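5.3 Failures During Memory Insertion

We ran the insertion policy on three server boards over most of February. The log holds 1,177 attempts, and the overall success rate given in Section 5.1 looks respectable as long as one does not ask what the arm was doing the rest of the time. This section is about the rest of the time.

Most failures were dull. The module arrived at the slot tilted, the force limit tripped, the arm backed off, and the retry routine had another go. We have nothing clever to say about these. Of the remaining failures, 9 ended with the operator pressing the stop button, and those are the ones that changed the system. All 9 took place in the same cell, which the lab calls Bollum, and all 9 began with the planner reporting that everything was fine.

The planner, Turkedura, works from a collision model built once per chassis type. The wrist camera is used only for the last stage of alignment, when the target slot has already been chosen. In other words, the system decides where it is safe to go first and looks second. We defended this design in an earlier paper with some warmth.

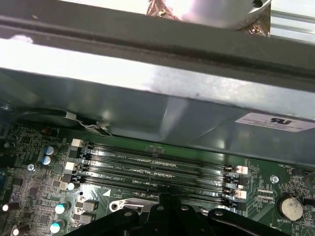 Figure 7. Wrist camera view during approach to the memory slots.

The stop-button failures share one cause, a collision model that described the board well and the chassis poorly. Turkedura had been given the board outline, the slot positions and the heights of the tallest parts on the board. Sheet metal had been entered as a flat box, on the theory that metal does not move. In Figure 7 the gray shroud spans the full width of the view and overhangs the board, with the four empty slots in front of it and a thin cable looping down near its left side to a small white connector. The box in the model stopped short of the real front edge, and the cable was not in the model at all. A retreat path that ran up and back was therefore rated as free space. In 7.2 we list the corrected clearances.

Contact with the shroud was loud and did little harm. The force reading rose, the arm stopped after the limit was crossed, and the operator stopped it again by hand to be sure. Contact with the cable was the worse case, as it produced almost no force. In two runs the wrist bracket caught the loop and carried on upward at full retreat speed, while the status panel showed green. Iolanda Fagundes, operating on both occasions, wrote "arm is leaving with the cable" in the log, and this remains the clearest fault report we have received.

A second problem made the first harder to find. Bare metal reflects the ring light, and the depth estimate near a bright streak is poor. Our filter, Queiroz, removes poor depth points before they reach the planner. It removed them so thoroughly that the shroud was often missing from the live depth map, and the planner read missing points as open air. Each part did what its documentation promised. We wrote the documentation.

Three changes followed. Missing depth is now treated as occupied until a second view says otherwise. Retreat begins with a straight lift along the insertion axis at reduced speed – slow enough that the operators have complained. Cables are marked by hand as keep-out zones when a new chassis type is added, a step we had hoped to avoid and now bill to the project as "calibration."

We repeated the trial in the Polau cell with these changes in place, using the same three boards. Over 3,151 attempts there were no contacts with sheet metal and one with a cable, which had been rerouted after the keep-out zones were drawn. The cycle time went up. The tilt failures, which none of this was meant to fix, continued at their former rate.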